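The arm learns to clear the table, part four

I did not write here since March, and some of you asked if the project is dead. It is not dead. I moved it from my kitchen to the shared workshop, and the moving took more time than I planned. When you carry a robot arm in the tram you learn which screws you did not tighten.

For new readers, a short repetition. I want an arm that can put away the things which stay on a table after a meal. The software I write in the evenings and I call it Galis. The controller board is a Katsaros, the second one, after I burned the first with a wrong power supply (this was in part two, and I still do not like to read it). I bought it used from a seller in Nurnberg, and he was so kind to put a spare fuse in the box.

In the kitchen I always tested with one cup and one sponge. It worked well, and I was too proud of it. The first evening in the workshop I put many things on the table together, and the arm pushed almost all of them before it took one. So now I practice only with a full table. I use real kitchen things mixed with toys, and I change their places a little before each run. 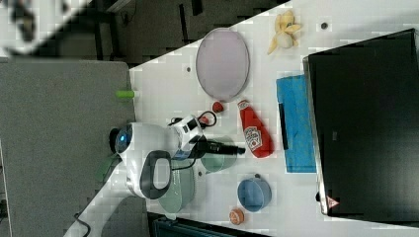 The gripper close to the ketchup, my most difficult customer.

The ketchup bottle is difficult for a simple reason. When it lies on its side it can roll, and the label and the red part look to the software like two different objects. For a long time Galis tried to grip only the label. I solved this in an ugly way: I join two regions if they touch and if they move together between two pictures. It is slow, but the number of wrong grips went down enough that I stopped to be angry.

The bowls gave me another problem. They are translucent, and the depth values behind them jump. Sometimes the arm believes that the bowl is a hole in the table. I tried to put a strip of paper tape inside, and with tape it is perfect, but I find that this is cheating. A person does not put tape in the bowls before dinner. For now I take the median of 5 depth readings and I accept that each grip begins later.

The blue cloth I keep folded. A folded cloth is almost a box, and a box is easy. An open cloth I will try in winter, when I have more patience.

I must also write something about the calibration, because two readers asked by e-mail. I do it again every time I come to the workshop, even if it looks as if the arm did not move. The table is used by other members during the day, and one push with the hip is enough. The routine takes twelve minutes, and I make tea.
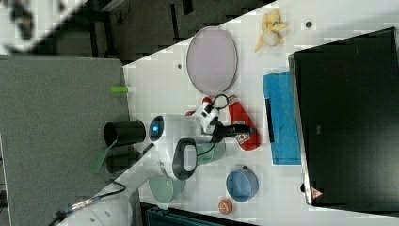

The cables are the part I want to improve next. They need a loop at the wrist, otherwise they pull when the last joint turns, but if the loop is too big it catches on whatever stands high. I ordered small clips from Femora, the ones with the soft inside. If they do not fit I will print my own, in a color that I can find again on the floor.

Also the log files became a small monster. Since I moved I saved 3,718 grip attempts, good and bad together, and the little computer has no more space. I thought to delete everything older than the last 3,000, but the old ones contain the funny errors, and from the funny errors I learn the most. So I bought a bigger disk instead. My wish list for this year said "spend nothing more on the robot", and I crossed out this line.

The code for joining the regions I will put online when I have cleaned it. At the moment half of the variables have names in my mother language and one of them is a rude word. If you have built something similar and you have a better idea for translucent bowls, please write me in the comments. I read all of them, only I answer slowly.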